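The Second Shelf

The blender came on a Tuesday and sat in its box on the kitchen floor until the weekend. I had ordered it at one in the morning after reading a page about green smoothies, and by daylight I wasn't sure I wanted it. It was a Barredo, the cheapest one they made. My sister had a better one and never used it.

I had moved to Endden in June, into the upstairs half of a house on the main road. I didn't know anyone there. The job was in Adthorpe, two stops up the line, and I had got into the habit of buying my dinner at the station at Adthorpe and eating it on the train. A sausage roll, usually, and a bag of crisps. By the time I got in I was full and there was nothing left to do with the evening, so I had toast at nine and went to bed.

The nurse at the surgery weighed me and took my blood pressure. She took it again on the other arm. She said it was 162 over something and wrote it down, and asked me if I was under any stress. I said no more than other people. She gave me a leaflet with a drawing of a plate on it, divided into sections, and told me to come back in the new year.

I put the leaflet on the fridge. The fridge came with the flat and had three shelves. The top one I used for milk and butter, the bottom one for beer, and the second shelf had nothing on it at all. I decided that would be the healthy shelf. It seemed a good way to go about it. I wouldn't have to change the other two.

On the Saturday I walked to the big shop and bought spinach, a bag of frozen berries, plain yoghurt, two lemons, some celery and a piece of ginger the size of my thumb. I had never bought ginger before. The girl on the till had to ask me what it was. I carried it all home and set it out on the second shelf, apart from the berries, and then I took the blender out of its box and washed it as the booklet said.

The first one I made was brown. I had put in too much of everything. It tasted of lawn, and the ginger had stayed in strings, but I drank it standing up at the window, looking down at the bus stop, and afterwards I rinsed the jug and felt pleased with myself for the rest of the day.

After that I made one every morning. I left out the celery. I found that if the banana was old enough you couldn't taste the spinach, and I started buying bananas a week ahead and lining them up on the sill in order of age. I wrote the calories in a notebook. The one with oats was 258 and the one without was 198, and I had the one without on days when I knew there would be cake at work.

There was often cake at work. We had a list on the wall.

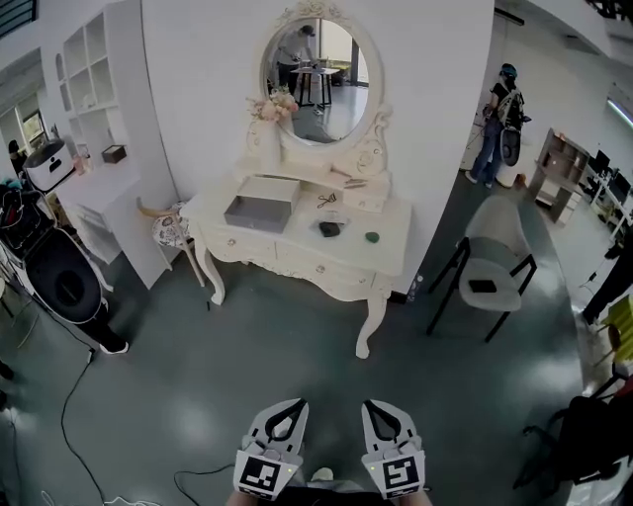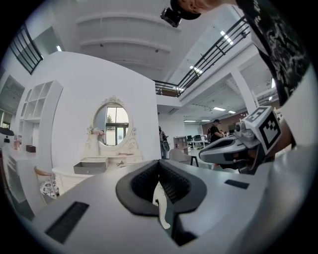

Meltbridge Quarterly, Issue 2, page 31

In the third week I started walking. I got off the train a stop early and came home along the river path. It was dark by then and I bought a torch that went on a strap round my head. There was a woman who came the other way with a spaniel, at the same place every night, by the footbridge, and she had a head torch as well. We both looked down when we passed so as not to dazzle each other. We said good evening to the ground. I couldn't have told you what she looked like.

I had stopped buying the sausage roll. It wasn't hard on the days I walked fast past the kiosk, and on the other days I bought it. When I got home I cooked. I made a soup out of lentils that lasted from Sunday until Wednesday and was better on the Tuesday than on any other day. I made a thing with chickpeas. I burned a pan so badly I had to leave it out on the back step, and it was still there when the frost came.

My sister rang and I told her about the soup. She said she was glad I was looking after myself. Then she said, Mum used to make that, with the lentils, do you remember? I said I didn't. She said it was when Dad was off work and we had it every night, and I used to cry when I saw the pan. I said I must have been very small. She said I was ten.

I went and looked at the soup after that. I had some, and it was the same as it had been at lunch.

The blender broke on November 22, 2018. I know the date because I had to write it on the form for the guarantee. I had put the berries in straight from the freezer, and it made a noise like a stone in a mower and gave out a thread of smoke. I unplugged it and stood it in the sink. There was a purple sludge at the bottom, half done. I ate that with a spoon and was late for my train.

All that day I thought about what I would buy at the station. I thought about it quite calmly. I had it worked out by eleven o'clock: the sausage roll, the crisps, and one of the big cookies they kept under the lamp. I thought that with the blender gone the rest of it was probably over too, and I wasn't upset. It was like hearing that an evening class had been cancelled.

I bought all three. I sat by the window with the bag on my knee, and when the train stopped a station early I got off without having opened it. I can't say I decided to. I had the torch in my coat pocket and my feet were used to it.

It had rained and the path was soft. The woman was later than usual, or I was earlier, and I was over the footbridge before I saw her light coming along between the trees. The dog reached me first. It put its nose straight to the bag and would not be called off. She hurried up, saying sorry, sorry, he's terrible for pastry, and got him by the collar, and we both forgot and looked up at once.

Neither of us could see a thing for a while after that.

She turned hers off and I turned mine off. I asked if the dog could have a bit of sausage roll, and she said he certainly couldn't, he was on a diet, the vet had been very rude about it. She said they did this walk every night on account of his weight. I told her I was doing it on account of mine. She asked if it was working and I said I didn't know, I wasn't being weighed until January. She said he was weighed every fortnight and it made him miserable.

We stood there a bit longer. I could hear the river, and the dog pulling. Then she said good night and put her light back on, pointing it at the path, and they went off over the bridge.

I ate the sausage roll on the way home. It had gone cold and I left the end of it. The crisps I had with the last of the soup. The cookie I put in the fridge, on the second shelf, beside the lemons, and in the morning I took it in to work and left it on the table under the list.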